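Varnmont Apartment Hotel, a review after 7 nights

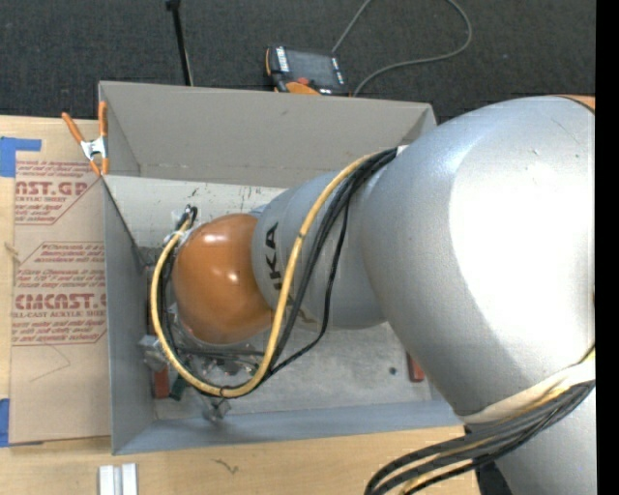 The Varnmont stands at the upper end of the harbor road, a short walk from the ferry landing and a longer one from the beach. We booked a one-bedroom apartment for seven nights and paid the low-season rate. Check-in was at a small desk on the ground floor, and the clerk had our keys and a town map ready. I wanted a place with a table I could work at for part of each day, and that ruled out most of the older guesthouses along the beach. A light wood tabletop and a dark charcoal carpet are an easy pair to live with, and I would pick them over the glass and white tile you get in so many seaside rentals. Glass shows every fingerprint and tile is cold in the morning.

The bedroom was at the back, facing the hill. It was quiet after ten at night except for one evening when a wedding party came back late. The mattress was firm. There were two pillows each, one thin and one thick, and a spare blanket in the closet. The closet had enough hangers for a week but no shelf for shoes.

The kitchen was basic. It had a two-burner stove, a small fridge, a kettle and a coffee maker that took paper filters. No filters were supplied, so bring some or buy them at the Vávra grocery two streets down, which opens at seven and has good bread. The knives were dull. We cooked four evenings out of the seven and managed fine with what was there, though a second saucepan would have helped.

The bathroom was the weakest part. Water pressure was good, but the shower took several minutes to warm up and the drain was slow. I reported the drain on the second morning and it was cleared by the afternoon. Towels were changed twice during the stay.

Wi-Fi worked in the living room and dropped out in the bedroom. If you need to make calls, make them near the front window. I had no trouble with email or maps.

Breakfast is not included. You can add it for a daily charge, and it is served next door at a café called Hunda. We tried it twice. It was eggs, cold cuts, tomatoes and a pastry, with all the coffee you wanted. The second time we waited a long while for a table, so go early.

Getting around is easy without a car. The number 4 bus stops outside and runs to the train station and the old town. The last one back leaves the old town before eleven, and a taxi after that costs more than I expected. If you do drive, the hotel has a parking lot behind the building, but the entrance is narrow and slopes sharply. We saw a van give up and park on the street.

The best outing we had was the boat to Zastach, a small island with a chapel, a swimming cove and one restaurant. Tickets are sold at the landing and the crossing takes forty minutes. Take water and a hat, as there is little shade on the path to the cove. The restaurant closes in November and reopens in spring.

Horațiu Furtună, the manager, answered every email I sent before the trip within a day, and he let us leave our bags at the desk after checkout until our evening train. He also told us which beach to use when the wind is from the east. It is the small one past the breakwater, with coarse sand and steps down to it.

I would stay again, but I would ask for an upper floor. The ground-floor apartments look onto the parking lot, and delivery trucks come early.

Rating: 4 out of 5
Stayed: April 2018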